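Stoller hand-held gripper, two-unit set: review after five months

Rating: 4 out of 5
Reviewed by Nadiia Derkach
Posted Nov 9, 2025

We bought the Stoller set in June for the manipulation group at Podville, where I handle the equipment budget. Most reviews I found before ordering were written by people who had used one for an afternoon. I wanted to know what it would cost to keep a pair going for a season, so that is mostly what I'm covering.

The price was $400 per unit, and we took two. The other quote on my desk was from Brosau, at $354 per unit. Over a pair that is a difference of $92, and on paper Brosau should have won. What changed my mind was the parts list. Stoller sells the finger pads, the pivot pins and the jaw plates separately. Brosau sells a complete jaw assembly and nothing smaller. If you go through pads at the rate we do, the cheaper tool stops being cheaper before the end of the first year.

The set arrived in one carton with two grippers, a hex key, a spare set of pads and a printed sheet. The sheet is bad. It shows the camera mount facing the wrong way, and Matvii Melnychuk lost most of a morning to it before he wrote to Stoller and got a corrected PDF back. Download the PDF before you open the box.

Our work is household objects, and a lot of it is soft: plush toys, doll clothes, packets of tissues, folded cloth. Soft things are harder on a gripper than people expect. The jaws close further, you squeeze longer, and satin slides if the pad surface is worn. The ribbed pads on these hold a stuffed toy by the sides without having to be clamped down hard, and they don't leave a mark on the fabric that we have noticed. 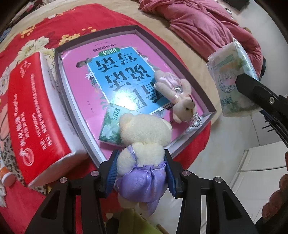

Pad wear is the running cost to plan for. Ours last over 2,000 grasps before the ribs start to flatten. After that they still work on boxes and bottles but get unreliable on slick fabric, so we move the old pads to the rigid-object sessions and put fresh ones on for the soft goods. Swapping a pad is a two-minute job. I would order spares with the grippers, since a second shipment cost us nearly as much in postage as the pads did in the cart.

The jaws themselves have held up. Bohdana Panasiuk checks the pins every Monday and has found one that needed tightening. There is a little side play in the older unit now, enough to feel with your fingers, and it hasn't affected the recordings.

Weight is my main complaint. One gripper in one hand is fine. Working with both for a full session is tiring, and we ended up scheduling shorter blocks with a changeover. That is a staffing cost and it should go into your plan along with the hardware. I left it out of my first budget and had to go back and ask for more hours, which was not a pleasant conversation.

The trigger spring is also stiff out of the box. Tamara Maksymiv, who has small hands, found it hard to hold a partial close for more than a few seconds. It loosened after a couple of weeks. Stoller offers a lighter spring as an extra and I think it should come in the carton.

Two more things for anyone filling out a purchase request. The carrying case is not included, and the one they sell is overpriced. We use a padded case from Boiko that was meant for camera lenses, and it fits both units with room for the spares. The warranty covers the frame and the linkage but not the pads or the spring, so don't count on it for the parts you will be replacing.

Would I buy them again? Yes, and I have a request in for a second pair. If you only handle rigid objects, and not many of them, get the Brosau and keep the $92. For daily work with fabric and toys I would pay for the Stoller set — and add a bag of pads to the same order.

Good: parts sold separately, grip on soft items, support answers email
Bad: heavy in pairs, stiff trigger, printed instructions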